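Felldale Community Music Society
Minutes of the monthly meeting
Held 2024-01-23 in the small room behind the library, Felldale

Present: Nasrin Nikzad (chair), Teresa Ó Dubhghaill, Mitra Nazari, Saeed Fallahi, Eugeniusz Wasilewska (minutes)
Apologies: none received

1. Minutes of the last meeting
The minutes were read and accepted with one correction. In item 3 the name of the band was written "Skekow". The correct name is Skekau. Eugeniusz is sorry for this mistake.

2. The remix record
Saeed reported on the record of remixes from the songs of Cutum. Four remixes are now finished and he played all of them from his laptop. The members listened to them in full, except the third, where Saeed stopped after the second chorus as the end is still to be changed.

The remix by Eren was liked the most. Teresa said the voice is too quiet in the first minute and she would like to hear the words. Saeed answered that Eren made it this way on purpose, but he will ask if a second version is possible. Mitra said she prefers the quiet voice. It was agreed to ask, and to accept the answer of Eren in any case.

The order of the songs on the record was discussed for a long time and was not decided. Nasrin wants the slow one at the end of side B. Saeed wants it to open side A. They will both send their order by email and the members will choose before the next meeting.

3. Pressing
Mitra has received the price for 100 copies on black vinyl. The total is 2,124, with the printed sleeves and without the delivery. Teresa asked if colored vinyl is much more expensive. Mitra did not ask the factory this question and will do so. The factory needs 14 weeks from the day when it receives the final sound files.

Agreed: to order 100 copies, black, unless the colored price is very near to the black one.
Action: Mitra to write to the factory. Saeed to send the final files to Mitra when the third remix is ready.

4. Sleeve
Teresa brought two drafts for the front. The first has the name Cutum in large letters and nothing more. The second uses a drawing of the old bridge in Felldale. Three members were for the first draft and two for the second. Nasrin asked that the names of all remixers stand on the back in the same size of letters, and this was accepted by all. 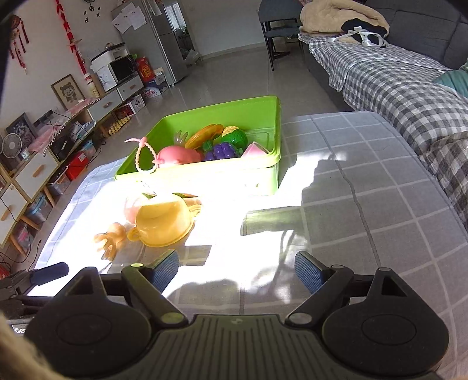
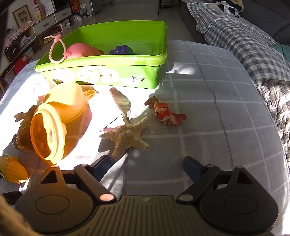
The table with the grid cloth.

5. Launch evening
It was proposed to hold the launch evening in October, so that there is enough time if the factory is late. Skekau have said yes to play, but they can play only on a Friday or a Saturday. Eren would like to play records before and after them. Cutum will sing two songs with Skekau if there is time for a rehearsal.

Nasrin spoke with the owner of the hall. The music must stop at eleven and the doors to the yard must stay closed while the bands play. Last year we had a complaint from the neighbors, and Nasrin asks everybody to take this seriously.

The ticket price was discussed. Saeed proposed that a ticket and a record together should cost less than the two bought separately. The members like this idea but the numbers are not clear before we know the cost of delivery. Moved to the next meeting.

Action: Nasrin to reserve the hall. Teresa to ask Skekau which equipment they bring and which they need from us.

6. Radio
Mitra sent one song to the local radio station and they played it on a Sunday evening. The presenter said the name Cutum wrong two times. Mitra will send a short note about how to say it, together with the Eren remix — but only after Eren gives permission.

7. Other matters
The second turntable has a noise in the left channel. Saeed thinks it is the cable and will try with another one.
Teresa has still two keys to the cupboard and will give one to Mitra.
The mailing list has now over 300 names, but many of the addresses are old. Eugeniusz will remove the ones that come back.

8. Next meeting
Same room, same hour. The date will be sent by email when the library has confirmed.

Minutes written by Eugeniusz Wasilewska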